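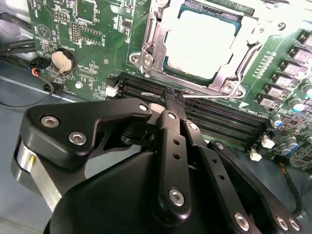

Gripper at the memory slots of a computer motherboard, thermal paste still on the processor.

About Jemside
Updated in September
By Raili Suominen

Jemside is a small company which takes care of robot cells for computer repair and recycling shops. We do not build robots. We set up the cells, we visit them regularly, and we repair them when something is worn or bent.

The company was started by Edin Bošković and Etelka Rácz, who both worked before in the service department at Bodnár. Today we are 4 people. Kristóf Hajdu makes the fixtures and Elba Escobar plans the visits and answers the telephone.

Most of our work is with the Prellar cell, where one arm handles used motherboards. Memory slots are a difficult place for a gripper. The latches are small, the space is narrow, and a fingertip that closes a little crooked can damage the plastic. For this reason we always begin a service at the fingertips. After that we check the screws of the finger links with a torque key, clean the joints, and look at the wrist camera and its cable.

A full service is made every 3000 cycles. The customer receives a written report with the measured values, also when we found nothing wrong. In our workshop we keep 225 spare parts on the shelf, mostly fingertips, links and screws, so a normal repair does not have to wait for a delivery.

When a cell is new, Edin stays with the customer's operators until they can change a fingertip by themselves and teach the position again. He leaves them the Zunedex notebook, where each change is written by hand.

For a first visit, please call Elba before 4 in the afternoon and have the number of your cell ready.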